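사무실 한쪽에 체크무늬 식탁을 차린 까닭

바르샤바에서 식탁용 직물과 식기를 취급하는 추렌 업체 메르쿠스(Merkus)는 직원들이 일하는 사무실 안에서 상차림을 연습하고 시험한다. 별도의 쇼룸은 없다. 빨간색과 흰색이 섞인 체크무늬 식탁보를 깐 자리가 업무용 책상과 같은 층에 있다. 이 자리를 맡고 있는 주잔나 비에초레크(Zuzanna Wieczorek)를 6월 오전에 만났다. 대화에는 같은 팀의 시몬 지엘린스키(Szymon Zieliński)가 중간부터 함께했다.

비에초레크는 식당에서 일을 시작했다. 홀에서 접시를 나르다가 연회 준비를 맡았고, 메르쿠스로 옮긴 뒤에는 대여용 식탁보의 규격과 관리 기준을 정하는 일을 한다. 지금 회사가 보유한 식탁보는 484장이다. 그가 입사했을 때는 600장이었다고 한다.

“줄인 겁니다. 크기가 제각각이었어요. 같은 빨간 체크인데 칸 크기가 다른 것이 섞여 있어서, 긴 테이블에 두 장을 이어 깔면 무늬가 어긋났습니다. 고객은 그걸 바로 알아봅니다. 그래서 칸 크기를 하나로 통일하고 나머지는 처분했습니다.”

무늬를 맞추는 일은 생각보다 시간이 걸린다. 그는 식탁보를 깔 때 모서리부터 잡지 않는다. 먼저 가운데 접힌 선을 상판의 중심에 놓고, 체크의 줄이 상판 가장자리와 나란한지 확인한 다음 양쪽으로 편다. 늘어지는 길이는 그다음에 본다.

“모서리를 먼저 맞추면 가운데가 틀어집니다. 무지 식탁보는 조금 틀어져도 티가 안 나지만 체크는 줄이 있으니까 전부 보여요. 대신 줄이 있어서 고치기는 쉽습니다. 어디가 몇 칸 밀렸는지 보면 되니까요. 신입에게는 체크로 먼저 가르칩니다.”

왜 하필 사무실이냐고 물었다. 그는 처음에는 창고에서 했다고 답했다. 창고는 넓었지만 조명이 어두웠고, 다른 부서 사람들이 식탁을 볼 일이 없었다. 영업 담당자는 전화로 고객에게 설명하면서도 실제로 차려진 모습을 모르는 경우가 많았다.

“영업하는 사람이 와서 접시 간격을 물어보면 저는 말로 설명해야 했습니다. 지금은 와서 보면 됩니다. 지나가다가 의자를 빼서 앉아 보는 사람도 있고요. 앉아 보고 좁다고 하면 그건 진짜 좁은 겁니다.”

불편한 점도 있다. 사무실은 밝기가 균일하고 빛이 희다. 식당이나 마당에서 보는 색과 차이가 난다. 비에초레크는 빨간색을 고를 때 사무실 조명만 믿었다가 한 번 크게 후회했다고 했다.

“여기서는 선명한 빨강이었는데 저녁 행사장에 깔았더니 갈색처럼 보였습니다. 그 뒤로는 원단 조각을 들고 나가서 해 질 때도 보고, 노란 등 밑에서도 봅니다. 사무실에서는 배치와 길이만 결정하고 색은 결정하지 않습니다.” 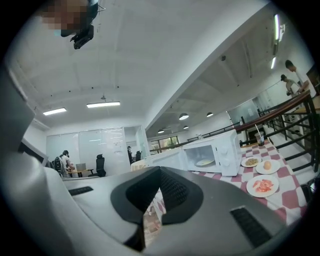 소음 문제도 있었다. 접시를 내려놓고 포크를 정리하는 소리가 옆자리 통화에 섞여 들어갔다. 직원들의 불만이 나온 뒤로 식탁보 밑에 두꺼운 받침천을 깔기 시작했다. 받침천은 원래 상판을 열에서 보호하는 용도로 쓰던 것인데, 소리가 줄고 식탁보도 덜 미끄러져서 지금은 대여 품목에도 넣었다. 공급처는 왈리코(Wallico)라는 작은 직물 공장이다.

이 대목에서 지엘린스키가 합류했다. 그는 세탁과 보수를 담당한다. 행사에서 돌아온 식탁보는 모두 그의 손을 거친다.

“체크무늬는 얼룩이 안 보인다고들 하는데 반만 맞는 말입니다. 토마토나 비트 얼룩은 빨간 칸에서는 안 보여요. 그런데 얼룩이 빨간 칸에만 생기지는 않습니다. 흰 칸까지 넘어가면 그 칸의 네모가 깨져서 오히려 눈에 띕니다.”

그는 돌아온 식탁보를 접힌 채로 세탁기에 넣지 않는다. 한 장씩 털고, 펴서 앞뒤를 보고, 얼룩이 있는 곳에 실로 표시를 한다. 촛농은 굳은 것을 먼저 긁어내고 종이를 대고 다린다. 기름은 세탁 전에 따로 처리한다. 가장 까다로운 것은 붉은 염료 자체가 흰 칸으로 번지는 경우다.

“새 원단은 처음 2번은 찬물로만 빱니다. 급하다고 뜨거운 물에 넣으면 흰 칸이 분홍색이 됩니다. 제가 들어온 첫해에 17장을 그렇게 만들었어요. 버리지는 않았고 잘라서 냅킨으로 썼습니다. 분홍색 냅킨을 찾는 고객이 가끔 있어서 다 나갔습니다.”

비에초레크는 그 냅킨이 아직 한 장 자기 서랍에 있다고 덧붙였다.

보관 방법은 두 사람의 의견이 갈린다. 지엘린스키는 말아서 보관하고 싶어 한다. 접으면 같은 자리에 계속 선이 생기고, 그 선을 따라 실이 먼저 약해진다는 것이다. 비에초레크는 접는 쪽이다. 말아 둔 식탁보는 자리를 많이 차지하고, 현장에서 중심선을 찾기가 어렵다.

“접힌 선이 있어야 중심을 잡습니다. 현장에는 자를 들고 다닐 시간이 없어요.” 비에초레크의 말이다.

“그래서 지금은 접되, 세탁할 때마다 세로선만 남기고 가로로 접는 자리를 조금씩 옮깁니다. 제가 양보한 겁니다.” 지엘린스키가 말했다.

접시와 잔의 배치에 관해서는 회사에 정해진 표가 있다. 그러나 비에초레크는 표를 그대로 따르는 경우가 드물다고 했다. 체크무늬 위에서는 칸을 자 대신 쓴다. 접시의 바깥선에서 상판 가장자리까지 몇 칸, 옆자리 접시까지 몇 칸 하는 식이다. 칸 크기를 통일한 다음부터 가능해진 방법이다.

“표에는 센티미터로 적혀 있지만 아무도 센티미터로 말하지 않습니다. 두 칸 당겨 달라, 한 칸 띄워 달라고 합니다. 행사장에서 처음 만난 아르바이트생도 그 말은 바로 알아듣습니다.”

고객이 직접 상을 차리는 소규모 대여도 늘고 있다. 다밀롤라 유수프(Damilola Yusuf)는 딸의 생일 모임에 체크무늬 식탁보를 빌렸다가 지금은 정기적으로 주문하는 고객이다. 전화로 이야기를 들었다. 그는 식탁보에 함께 들어 있던 안내문이 도움이 됐다고 했다.

“처음에는 식탁보가 너무 길어서 의자에 앉은 아이들이 무릎으로 밟고 올라섰어요. 전화했더니 아이들 자리에는 짧은 걸 쓰라고 하더군요. 바꿔서 받았고 그 뒤로는 문제없었습니다. 접시는 무늬 없는 흰색이 낫다는 것도 그때 들었습니다. 집에 있는 꽃무늬 접시를 올려 봤는데 정신이 없었어요.”

비에초레크도 같은 말을 했다. 체크 위에는 단순한 그릇을 권한다. 꽃은 낮게 놓고, 색은 한 가지로 줄인다. 냅킨까지 체크로 맞추고 싶다는 요청이 오면 일단 한 자리만 차려서 사진을 보내 준다. 사진을 본 고객의 절반은 무지 냅킨으로 바꾼다고 한다.

다음 계획을 물었다. 메르쿠스는 파란 체크를 준비하고 있다. 견본은 차르네츠카(Czarnecka) 직조 공방에서 받았고, 칸 크기는 빨간 것과 같게 주문했다. 지엘린스키는 염료가 빠지는지부터 보겠다고 했다. 견본 두 장을 각각 다른 온도에서 세탁하고, 마른 뒤에 줄어든 길이를 잴 예정이다.

“가로와 세로가 다르게 줄면 네모가 직사각형이 됩니다. 그러면 칸으로 재는 방법을 못 씁니다. 색은 그다음 문제예요.”

비에초레크는 의자에 대해서도 할 말이 있다고 했다. 체크무늬 식탁보가 길게 내려오면 의자 등받이의 아래쪽에 닿아 구겨진다. 의자를 밀어 넣은 채로 두는 시간이 길수록 주름이 깊어진다. 그래서 행사 전날 미리 차려 놓아야 할 때는 의자를 한 뼘 빼 두고, 손님이 오기 직전에 넣는다. 다림질은 현장에서 한 번 더 하지만 식탁 위에서 바로 하지는 않는다. 스팀기로 늘어진 부분만 편다.

인터뷰를 마칠 무렵 영업팀에서 의자 간격을 확인해 달라는 요청이 들어왔다. 긴 테이블 하나에 한 명을 더 앉힐 수 있느냐는 문의였다. 비에초레크는 칸 수를 계산해 보더니 팔꿈치가 닿을 것 같다며, 테이블을 하나 더 빌리는 쪽으로 견적을 내라고 답했다.

메르쿠스의 소규모 대여는 식탁보 한 장부터 가능하다. 받침천은 따로 신청해야 하고, 반납할 때 세탁은 하지 않아도 된다. 지엘린스키는 얼룩이 생기면 문지르지 말고 그대로 보내 달라고 당부했다.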